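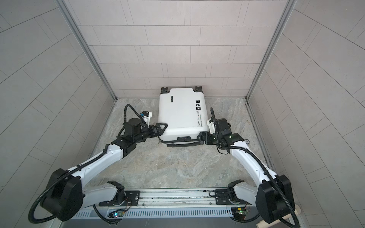
Robots and Everyday Work - Handout 4
Can a machine do the chores yet?

Short version: some of them, slowly, and it's a great time to be watching!

Last week we covered single-arm picking. This week is about big, awkward things - luggage, laundry hampers, moving boxes - where one hand won't do. A suitcase is a lovely problem. The shell is smooth, the casters want to roll, and two arms holding it have to agree on every small move or they end up fighting each other.

Numbers for discussion (from the Luleck course trials, April):
- Lift a case and set it upright, two arms: 68 percent
- Same task, case started at a new angle: 55 percent
- Average time per try: 2 minutes
- A student doing it by hand: 14 seconds

Look at that second line. Turn the case a little and the score drops 13 points. What would you change first, the grip or the training?

Read the Brusteo notes before lab and bring one chore from your own home that needs two hands.

Print this page | E-mail this page

Related handouts
Aravena: folding towels with two arms
Sketia on the shop floor: bin loading
Why doors are hard

Comments (3)
mopbucket: I'd wait 2 minutes if it also carried the thing upstairs.
tk_lab: Does the 55 include dropped cases?
rowan88: Making the bed. Fitted sheet. Good luck!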